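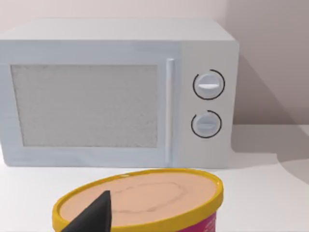

Latero Kitchen is a set of simulated household tasks for people who need demonstrations and would prefer not to buy the same tin of something seven hundred times. You load a task, pick up a controller, drive the arm through it, and the session is saved as a demonstration your policy can learn from. The kitchen is deliberately dull. The microwave is white, the worktop is white, the wall is a sort of pinkish white that our designer has a name for, and the tub in front of it has a yellow rim and a magenta side because something in the room had to be easy to find. Two dials, one long handle, a black finger coming in from the left: most of what a beginner gets wrong can be got wrong with those.

We sell it as a yearly licence from our office in Lerkstead. There is a price list, and if you write to us we will send it.

What you get

The kitchen pack has 65 tasks. They run from the very plain (touch the lid, move the tub, leave the tub alone) to the sort of thing that makes a grown engineer go and stand in the car park. Each one comes with a start state, a success check and a written instruction in ordinary English. The instructions were written by several people who didn't agree on whether it's a dial or a knob, and we have kept both. Your users won't agree either.

Every task can be reset with one key. You will wear that key out.

Recording

Demonstrations are saved with the camera views, joint positions, gripper state, the controller input and the full state of the simulator at every step. That last part means you can replay a session later from a different viewpoint, or with different lighting, without asking anybody to sit down and do it again. Failed attempts are kept too, in their own folder, unless you switch that off. Please think twice before switching it off. Three of our customers have come back asking for their failures, and we couldn't help them.

Idle time at the start is trimmed automatically. Idle time in the middle is left in, as we can't tell a person thinking from a person drinking tea.

Variation

A set of 200 surface and lighting variations comes as standard, and you can add your own. Object positions are shuffled within limits you set. Leave the limits at their defaults for the first week. One early user opened them up all the way on day one and spent an afternoon trying to reach a jar that had been placed, quite legally, behind the wall.

Textures are painted in a slightly streaky style. Some people dislike it. It renders quickly, and it has stopped at least one policy from falling in love with a particular patch of worktop.

Controllers

Supported at the moment:

Drarnar hand controller, wired or wireless. The wired one is better and everybody buys the wireless one.
Mackay desktop arm, the small version. The large one works but needs its own table.
Keyboard and mouse. Fine for checking that a task loads. Data collected this way looks like data collected this way.

We don't sell controllers. We will happily tell you which one we'd buy.

How many demonstrations do I need?

We are asked this every day and the answer annoys people. For the easy lid and tub tasks, start with up to 200 and look at what the policy does before recording any more. Door tasks want more. Dial tasks want more still, and they want different people doing them, as one careful operator will turn a knob in the same careful way until the end of time and your robot will learn to be that person.

Hazem Bouazza, who looks after the task library, keeps a short guide on splitting work between operators. It comes with the licence. It is blunt about snacks near the controller.

Will it work on my real robot?

Some of it. Reaching and approaching carry over well in our own tests, pushing less well, and anything involving friction should be topped up with real recordings. If a salesman tells you otherwise, ask him to bring his own microwave.

What you need

A Linux machine with a recent graphics card
5 GB of disk for the pack itself, and a good deal more for whatever you record
A chair with proper back support

Updates

The April release fixed the handle that could be opened from the hinge side. Several of you had built quite good demonstrations around this and wrote in to complain. The old handle is available as an option called "legacy door", and it will be removed next year, so do make your goodbyes.

Trial

A trial licence runs for two weeks and includes 5 of the tasks, with recording switched on and nothing watermarked. Whatever you record is yours to keep and train on. Ask for one through the contact form, tell us which controller you have, and please don't write "various" in the box.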